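Home Program Speakers Notes Contact

Speaker notes – Ásdís Toft, Trarkance shared workshop
11 November 2025

Opening. Thank the hosts at Filtov. State the subject: a cleaning build made by workshop members in a shared space, on evenings and weekends. The build is known as Carkow.

Slide 2. Background. Work began in January. The first version was a wheeled base with a single arm, and it could not hold a cloth for longer than one pass. Total spending to date is 2535 dollars, most of it on motors. Refer the audience to the handout for the parts list.

Slide 3. Method. Members decided to record the wiping task by hand before returning to the arm. The operator holds a pair of grippers and carries out the job at normal speed. Each gripper has a cube with printed markers, which allows its position to be worked out from the video. The library now holds 749 recordings. Pause for questions on calibration – the Gunnlaugsson group will likely ask about lighting.

Slide 4. The work at hand. Let the picture stand for a moment before speaking.

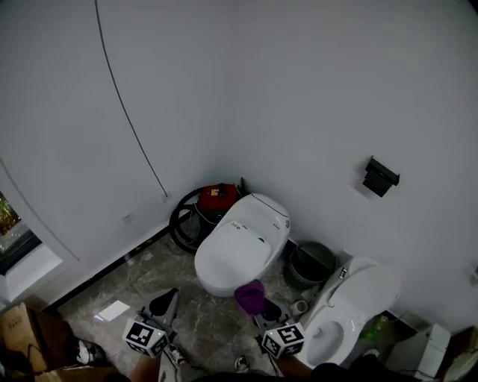

Wiping task, both grippers in hand, with the purple cloth in the right one.

Point out the closed lid. Its smooth, rounded surface gives the fingers no edge to follow, and the cloth must be kept bunched. Mention that the raised lid on the second unit calls for a separate set of recordings.

Remaining work. The arm needs a new wrist joint, and the replay software drops the grip too early on curved surfaces. Members wishing to help should sign the sheet by the door. Spare cloths are welcome.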